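Bench notebook, cloth cell, June
Gripper would not let go. Entry 631, started 9:40, finished after lunch with sauce on page 2 of the paper copy, sorry
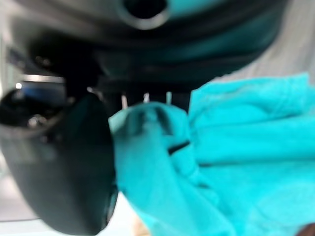
Ozan Kılıçarslan wants it on record that he would have hit the red button a full cycle before I did, and that a grip which doesn't open on command is a safety stop every single time, even when all it's holding is a rag. Fine, it's on record! He wrote it in pencil in the margin and I'm copying it in ink, and for what it's worth I agree with him now, though I didn't at 9:40.

So, what happened. Clasis was running the fold-and-drop routine on the turquoise cloth, same one as all week, at the slow speed. Pick was good, lift was good, carry was good. At the drop point it sent the open command, the controller said "open," the status light went green and the cloth stayed right where it was against the finger. I figured it was static (it's been dry in here) and let the program carry on, which was dumb of me. The arm swung back to the pick point still holding the thing and pushed down into the table with a wad of cloth under the fingertips. That's when I stopped it. Force reading on the wrist was climbing but hadn't got to the trip limit, so it never would have stopped by itself at that speed. Or not soon enough for my taste, anyway.

Damage: none that I can find. The table has a scuff that Nyokabi Mwakalinga says was there in the spring. I have no memory of it but she's better at remembering scuffs than I am.

First thing I tried was jogging the fingers by hand from the pendant. Open, open, open, and the position number on the screen changed each time, like it was really going somewhere. The finger didn't move. So the number on the screen is the motor's idea of where the finger is, and the motor and the finger had stopped talking to each other. I knew this in the way you know things from a manual. I hadn't watched it happen before with my own hand next to it (NOT between the fingers, Ozan, before you get the pencil out again).

Powered down, bled the air off the brake line, locked out at the wall, tag on. Then I got the cloth out by pulling it slowly toward me. It came free with a bit of a tug and the finger stayed closed by itself, so the cloth wasn't what was holding it. I'd half hoped it was. A snagged thread would have been a ten-minute job and I'd have had my coffee.

Took the cover off. The little coupling between the motor shaft and the finger drive had slipped: the clamp screw on it was loose enough to turn with my fingernail. Closing still sort of worked on the way in, since the return spring helps in that direction, and opening had nothing pushing it except a coupling going round on a smooth shaft. There was a shiny ring on the shaft where it had been rubbing, so this wasn't new this morning. It's probably been slipping a little every day and we've been calling it "drift" and re-zeroing it. I looked back through the entries and we re-zeroed that gripper 7 times since the last service. Seven! Two of those are in my handwriting with no comment at all.

Nyokabi came by while I had it apart and asked whether the screw had ever had threadlocker on it. Good question. I couldn't find any trace, no blue, no crumbs, clean threads. The service sheet has a tick in that box but the tick is next to Erora, the other arm, and I think whoever did it (could be me, the initials are a squiggle) did one gripper and wrote down both. I went and checked Erora as well and that one is locked solid with plenty of blue.

Refit went like this. Cleaned the shaft with alcohol, dressed the shiny ring very lightly with the fine stone, put in a new clamp screw from the Orbán drawer, one drop of medium threadlocker, torqued to the number on the inside of the cover. Paint stripe across the coupling and shaft so we can see with our own eyes if it ever moves again. Left it to cure over lunch. Yes I could have done with leaving it longer and I know the bottle says so. I kept the speed down all afternoon to make up for it, and it isn't getting anything heavier than cloth before tomorrow.

Test after: 100 open and close cycles with nothing in the grip, stripe still lined up. Then about half an hour of fold-and-drop with the same cloth, every drop let go when it was told to. Stripe still lined up. I wouldn't call it fixed until it's done a week.

The part that bothers me more is the program. It asked "did the motor get to open?" and took the answer as "is the cloth gone?" and went on with its day. Any fault past the motor looks like success to it. I've put in a stopgap: after the open command the arm lifts a little and compares the wrist weight with the empty weight from the start of the shift, and if it's off by more than the noise it stops and asks for a person. The cloth is light, so the margin is thin, and I got two false stops when the air conditioning kicked in and the hose moved. Annoying, but I'll take those.

Ozan's view is that the weight check is a bandage and we want a real sensor on the finger side of the coupling. He's right. Flotier makes nothing that fits our cover without cutting it, I already looked. Nyokabi thinks a small magnet and a reader could live in there. She's going to sketch something.

Also lowered the wrist trip limit for the pick move. It was set for the old heavy tooling and never got changed back. Erora has the same number in it, so somebody please change that one too before running it, I ran out of afternoon.

To do:
Correct the service sheet, and sign it so a human can read it.
Re-zero now needs a note saying why. A second one in the same week means cover off and look at the stripe.
Order more of the clamp screws, I took the last good one.
Old screw is taped to the inside back cover of this notebook. Please don't use it.

Lockout tag came off at 2:15. Key is back on the hook.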